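The Desk Lunch, Defended

I have eaten lunch at my desk for most of my working life, and I'm tired of being told off about it. My doctor does it. My sister does it (she teaches yoga, so you can imagine). Even the nice man who runs the sandwich counter on Wendt Street gives me a look when I ask for a bag.

So in July I tried going out. Every workday, noon sharp, shoes on, off to the park at Flornley with a cheese roll. I lasted 4 days! It was hot, the good bench was always taken, and I spent the whole time thinking about the email I'd left half written.

Carol Treloar, who shared an office with me back in Prirnholm, laughed when I told her. She once kept a tally of her desk lunches, and she got to 268 before she changed jobs and lost the notebook. She remembers them fondly. Soup in a mug, the radio on low, nobody wanting anything for twenty minutes. 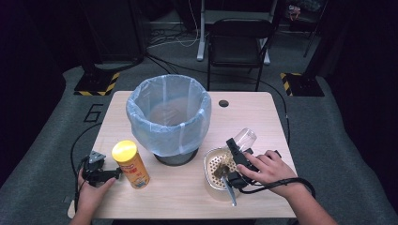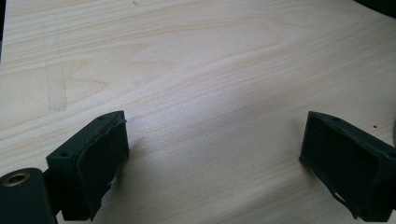

A snack canister and a lined wastebasket on a wooden tabletop, and a second look at the pale grain.

What I've changed is the food. I used to graze from ten until three and call it a meal, which left me cranky and still hungry by dinner. Now I pack something that needs a fork. Leftover rice with an egg on it is my favorite, and cold noodles come close. I turn the screen off too, and I was surprised how much that helped – you taste things!

My neighbor Kai Engelhardt swears by eating at eleven, before the phones get going. I tried it once and was starving again by two. He says I didn't have enough beans.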